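Storkeck on disc, and why I'm keeping my money for now

October 5, 2018

So the Storkeck box set has finally been announced, both seasons in the one package, and my inbox has decided I must be thrilled about it. I'm not there yet. I liked the show a lot (the first season more than the second, and I'll die on that hill), but I've bought enough TV on disc to know what a press release leaves out.
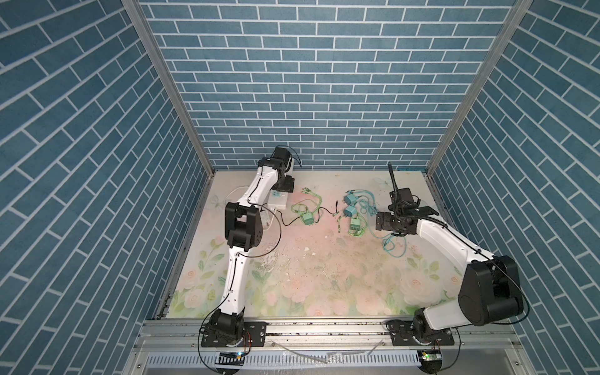
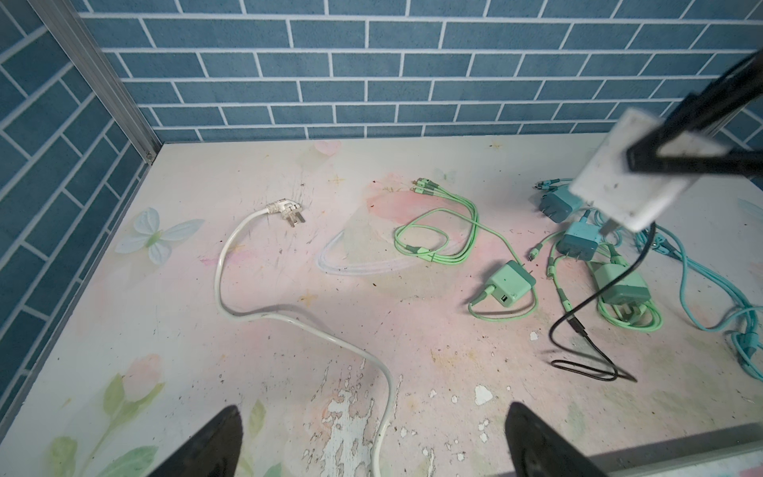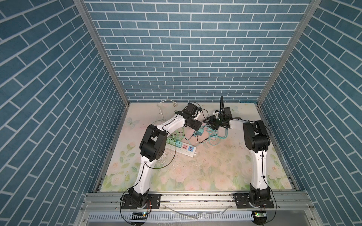

What we've been told is that it's coming in November, that it's from Trivmont, and that it has "over two hours of bonus content". No price. No word on whether the commentaries from the streaming version are coming across, or whether those two hours are mostly trailers and a cast member saying how much everyone felt like family.

Trivmont did the Shabalala set a couple of years back and I still get cross about it. Lovely box, dreadful discs. They crammed six episodes onto one of them and the dark parts went to mush, in a show that's nearly all dark parts. The subtitles dropped out halfway through the finale on my copy and on Jade Sandhu's, and when she wrote to them she got a form reply about cleaning her player.

Then there's the "collector's numbered edition", limited to 2,835 copies. I'd love to know who picked that number and how. Last time they did a limited run it sold out, everybody panicked and paid silly money to resellers, and then a "second pressing" turned up with the same artwork and a different sticker.

Kagiso Mkhize reckons I'm being unfair and that the Storkeck set is a new team with a new mastering house. Maybe so. He also told me the second season would pick up after episode four.

The case for buying it is that the show could vanish from streaming at any time, same as Curkisport did, and then you're stuck. I do take that seriously – I went looking for Curkisport last winter and the only copy I could find was a region 1 import with no extras at all. But a bad transfer on my shelf isn't much better than a good one I can't get to.

I'll wait for somebody to put the first disc in a player and tell me the bitrate. If the commentaries are on there and the night episodes look right, I'll order one, the ordinary version, no number.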